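4. How we collected the demonstrations

4.1 The club and the two kits

I should say first that Koskela is an after-school club and I was still learning the job myself, so please read this section as an honest account of what a bunch of keen students and one slightly frazzled supervisor got up to between August and the end of term. We had two hand-held gripper kits, which the students named Ivlow and Davar on the first afternoon (the vote was close and rather loud). Our target was 400 demonstrations of simple tabletop jobs, and we stuck the number on the door so that we'd have to look at it.
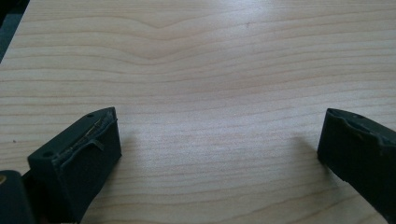 The other thing we decided early was that every recording had to start the same way: fingers open, kit held still, count to two, then go. It sounds fussy, but our first batch began with people chatting and waving their arms about, and the trimming took me two whole evenings. Once we'd agreed on the pause, I could find the start of a recording in seconds!

4.2 What the students made of it

I'd expected the programming to be the popular bit and the recording to be a chore. Quite the opposite, at least for the younger ones, who loved having a go and compared their times like racing drivers. The older students were more doubtful, and we talked it over at length at the end of one session.

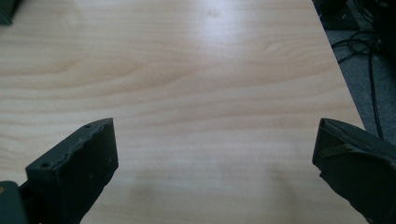 One student asked whether we were teaching the robot or just teaching ourselves to move like one, and said that if everybody slowed down for the recordings then the model would only ever learn to be slow. I thought that was a very fair point. We split the next round into a careful set and a normal-speed set, and I come back to the difference in Section 5.

4.3 Sorting and labelling

By the deadline we had 723 recordings, well past the target, though plenty of them weren't much use.

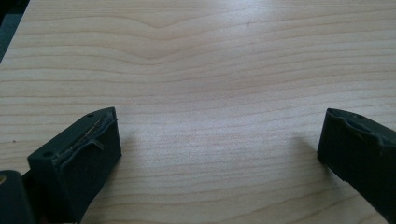 An open gripper over the bare tabletop, Koskela

Labelling was done in pairs, with one person watching and the other typing, and they swapped after 11 clips. We used a little web page called Avano that one of the students had put together over the holidays. It had three buttons (keep, bin, ask) and I still think that's all anybody needs.

4.4 Two hands at once

The two-handed jobs were where we learnt the most, and also where we grumbled the most. Each person has to think about both kits at the same time, and the hand that isn't busy tends to wander off. I ended up asking everyone to give the idle hand a parking spot. Figure 1 shows the sort of thing I mean, with the right-hand gripper down over one end of the wire basket and the left one waiting by the near corner of the table.
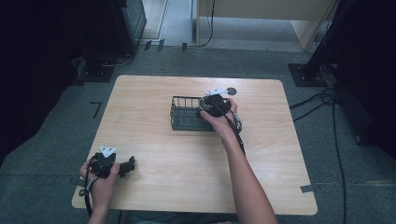 Figure 1. A two-handed recording with the basket.

Splitting the work between hands was left to the students, and they argued about it cheerfully for weeks. Some wanted a fixed rule, with the left hand always holding and the right always moving, while others preferred to use whichever hand was nearer. A basket placed near the middle of the table, as it is in Figure 1, doesn't settle the matter either way, so we let people choose and wrote the choice down next to each clip. I'd do the same again, only with a tidier spreadsheet.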